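Peel-off base coat

A peel-off base coat is a nail product worn under ordinary polish so the whole lot can be lifted off in one piece, no remover needed. Mostly used under glitter, which is a pain to take off any other way. Sold in small bottles, usually with a brush, sometimes as a pot. Also called glue base.

Make-up

Most are water-based. A PVA type glue or a latex, water, a little preservative. Goes on milky white, turns clear as it dries. Latex ones smell faintly of ammonia and are not suitable for anyone with a latex allergy. The PVA ones are slower to dry but smell of very little.

History

Home mixing came first. School glue thinned with water in an old polish bottle, recipe passed round on blogs. Bottled versions followed from small indie makers. Indidine sold one of the better known ones, Bravo, first made in a run of 122 bottles and later in batches of 1000. A thicker formula under the Emix name came out one November and was dropped after complaints about stringing. Shakuntala Yadav, who wrote the Jedalwood nail pages, tested both against plain glue and prefered the glue for glitter and Bravo for creams. Her notes were last updated on 6 March 2019.

Use

Nails are washed and dried first, no oil or hand cream. One coat for creams, two for heavy glitter. Left till fully clear, which can take ten minutes or more — longer in damp weather. Colour on top, then top coat as normal. Wrapping the colour over the tip helps a bit with wear.

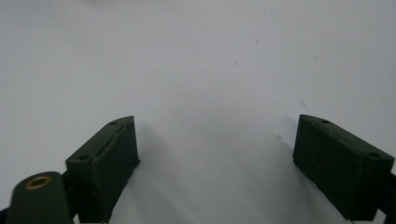 A bare pale surface in the first view, red balls and a cream dispenser in the second.

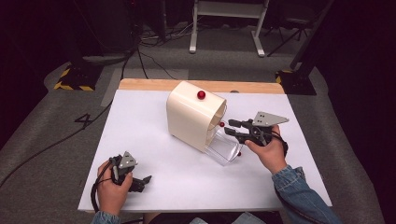

Removal

An orange stick is pushed gently under the polish at the cuticle end and worked along. Should come away as a sheet. If it sticks, warm water for a few minutes and try again. Pulling hard can take layers of nail with it, esp. on nails that are already peeling. Bits left at the sides rub off with a damp cloth.

Wear

Short. One to three days is usual, less with a lot of washing up. Whole nails can pop off at once, often in the shower. Some wearers leave a thin bare line round the edge and let the polish itself grip there, this adds a day or so but makes the peeling harder.

In the Jedalwood reader survey 92 people said they used one for glitter only, out of around 900 replies. Most of the rest had never tried one.

Storage

Lid on tight. The mix thickens once air gets in and a few drops of water will loosen it — never polish thinner, wich turns it to lumps. Brushes go stiff and need soaking in warm water. Freezing ruins most water-based versions.

See also

Glitter polish
Liquid latex (nail art)
Soak-off gel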